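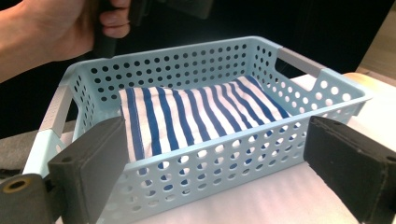
Budetura Reading Visits: notes and files for schools

Version 4, updated in April
Maintained by Laine Hunt and Awuor Urio

What is in this folder

This folder keeps the material for the Budetura reading visits, in which an author and an illustrator come to a primary school, read a picture book aloud and draw with the children. The book of this season is Cukis and the Long Ferry. Awuor wrote the words and Laine made the drawings.

We started to keep the files together after the first tour, when each school had received a slightly different letter and two schools had prepared for the wrong age group. Please use only the files from this version. If you have an older copy of the timetable, delete it.

Contents

letter_to_parents.txt - a short letter which the school can send home, with the order form at the end
timetable_half_day.txt - for schools with up to 200 pupils
timetable_full_day.txt - for larger schools
reading_script.txt - the text as it is read aloud, with the pauses marked
drawing_sheets - four sheets to copy, black and white
word_list.csv - difficult words from the book, with a simple meaning for each
visits.csv - the schools visited so far

The reading script

The script is not the same as the printed book. It is shorter, and two pages are left out completely: the page with the map, which cannot be seen from the back of a hall, and the page where the grandmother is counting her coins. Teachers have asked us why the grandmother is missing. She is not missing, she only comes later.

Pauses are marked with a slash. A double slash means that the reader waits until the drawing on the easel is finished. With the youngest classes this may take longer than you expect, and it is better to wait than to read over the drawing.

The line "and the ferry did not answer" comes three times. Children usually begin to say it together the second time. Let them do so.

The word list

Columns in word_list.csv:

word - the word as it stands in the book
page - page number in the printed edition
meaning - one sentence, written for children of seven or eight years
first_used - "script" if the word is also read aloud, "book" if it is found only in the printed text

The meanings were written by Awuor and checked by a teacher at Prastthorpe Primary. Some words, such as "mooring" and "bilge", were changed after the first visits, when we saw that the explanation was harder than the word. We are still not happy with "gangway". Suggestions are welcome.

The visits file

Columns in visits.csv:

school - name of the school
month - month of the visit, without the day
pupils - number given to us by the school office
sessions - how many times the book was read
format - half or full
remarks - free text

The file now covers visits to about 3000 pupils. The numbers come from the schools and we did not check them. One school gave the number of all its pupils although only the lower classes came to the hall, and this is noted in the remarks. No names of children or teachers are kept in the file, and we ask you not to add any.

Some early rows have an empty field for sessions. Empty means that we did not write it down. It does not mean zero.

What the school should prepare

A hall or a large classroom where children can sit on the floor.
One table for the books.
A socket near the front, for the lamp of the easel.
Copies of the drawing sheets, one for each child, on thick paper if possible.
A pencil for each child. Felt pens go through the paper.

We bring the easel, the lamp, the large paper and the ferry bell. Microphones are needed only in halls for more than 200 children. Please tell us before if the hall is also the dining room - we then finish the last morning session at half past eleven, so the tables can be put back.

Signed books

Orders are collected by the school and sent to Andreadis, the bookshop which supplies the copies. The order form must have the name of the child in capital letters, exactly as it should be written in the book. We sign during the lunch break and the books are given out before the children go home. Late orders are possible, but these books are posted to the school afterwards and we cannot promise a date.

Every school receives two copies for its library without payment.

Permission to use

Schools may copy the drawing sheets and the word list for their own lessons, also after the visit. The reading script may be read in class, but please do not record it or put it on a website. The drawings belong to Laine and the text to Awuor. If you want to use either in a school newspaper, write to us first - we normally say yes.

Known problems

The full-day timetable has no break for the reader between the second and third session. Add ten minutes by hand until it is corrected.
Sheet 2 prints too small on some copiers. Choose "actual size".
In word_list.csv the page numbers after page 19 are one too low.

Changes in version 4

Letter to parents made shorter.
Half-day timetable now begins at 9.15 instead of 9.00.
Sheet 4 (the ferry at night) is new.
Rows for the Prastthorpe visits added.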